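Search this site Go

Category: Vacancies and Calls, Craft and Interiors

Would you like to spend November learning to hang patterned paper with us? Drondolgate is looking for 9 people to join its autumn workshop, and we'd be so pleased to hear from you, whether you've papered a whole house or never held a brush in your life. Marcelle Coste will be teaching, as she has for years, and she is endlessly patient (she has had to be, with me!).

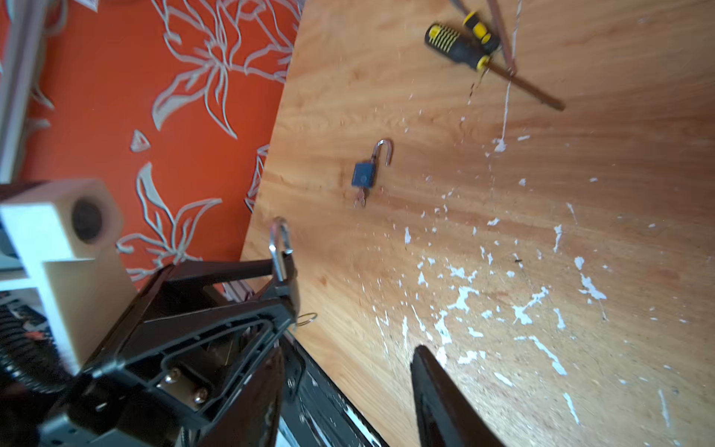
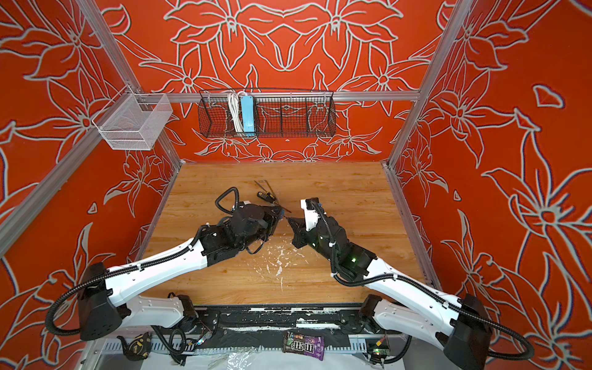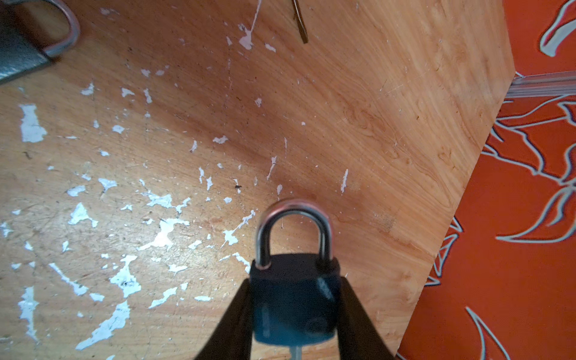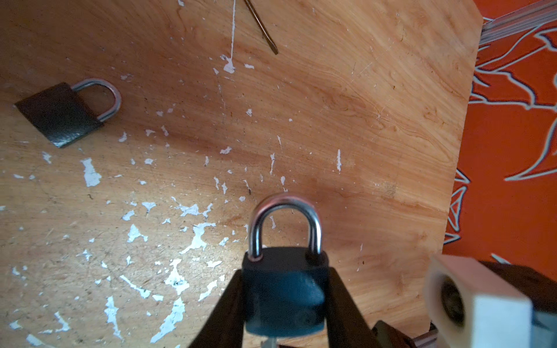
Orange with big pale outlines, and wood grain beside it.

You'll need to manage 40 hours over the month, mostly mornings, and be happy on a low stepladder. There's a bursary of £200 towards travel, and lunch is on us. Jeanie Chisholm makes the soup, so do tell her if there's anything you can't eat.

To apply, send a few lines about yourself to Ludivine Poulain at Drondolgate by 9/10/22. A letter is fine, and so is an email.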